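3.2 Sorting habits and shared containers

We asked the households to keep doing what they already did. No new bins, no labels handed out, no rota. The only thing we added was a paper diary on the fridge, one line per item put away in a shared container, filled in by whoever did the putting away. Laremden households got the diary in the first week, Irkeda households a week later, because the printing was held up. We don't think the delay matters much but it should be kept in mind when reading Table 2.

In all, 39 households took part and 357 diary lines were usable. Another 40 lines were dropped - handwriting mostly, a few with no item named, one page that was clearly a shopping list. Coding was done by the second author and then checked by Maritza Ríos, who had not seen the first pass. Where they disagreed the line was talked over and given one code. We did not keep a "both" code. In hindsight we should of kept it, see Section 5.

Three kinds of rule came out of the diaries. Sorting by use (things for the morning, things for the sink). Sorting by person. And what we call sorting by room left, meaning the item goes where there is a gap. The last one is hardly discussed in earlier work on home storage, which tends to assume that people have a system and then fail at it. Our diarists did not write as if they were failing. "Put it in the one with space" is a typical line, no apology in it.

Sorting by person was stronger in Irkeda. Could be household size, could be the type of flat. The Irkeda flats in our group are mostly the older Fuder blocks with one narrow bathroom and no built-in cupboard, so a basket or tray ends up doing the work of a shelf, and people get protective of it. In Laremden the containers sat in the kitchen or hall and nobody seemed to own them. One Laremden diarist wrote the same three words for six days: "wherever it fit."

Container shape matters too, more than we expected going in. Open trays with low sides get mixed contents quickly. Deep boxes do not, or at least the mixing happens lower down where it isn't noticed and so isn't written in the diary. This is a limit of the method. We only know what people thought worth a line.

The follow-up interviews (November, by phone) were short. We asked each person to name the last item they had moved from one container to another, and why. Most could name the item. Few could give the why. Those who could tended to talk about size and whether the thing would stand up - tall things along the back, anything that rolls in the middle. Material and cleaning came up less. Only the Ruawai pilot group brought up mixing food items with cleaning items as a worry, and that group had been given a leaflet on the subject beforehand, so we leave it out of the counts.

One more point on terms. We use "mixed" for any container holding items from two or more use groups, regardless of how tidy it looks. Tidiness was not scored. Earlier drafts had a tidiness scale and the coders could not agree on it even after two rounds, so it was cut, and the 320 words explaining it went with it.

Mixed contents are also easier to talk about than to define, and the coding sheet went through several versions before it held up. The cut-off we ended with is low on purpose. A wicker tray that holds a can, a mint-green cup lying on its side and a white bottle with a dark blue cap, as in the left-hand one in Figure 3, would go down as three items first, and gets its use groups only from what the diarist wrote next to each. Coders were told not to guess contents from the look of a package. Matching containers set side by side were entered as two seperate containers, even where the diary called them "the baskets."

Figure 3. Matching wicker trays, side by side.

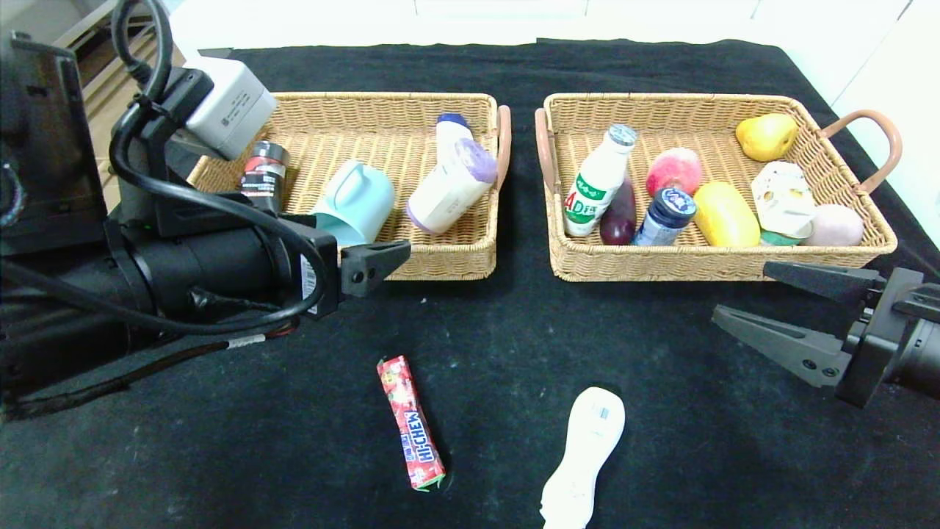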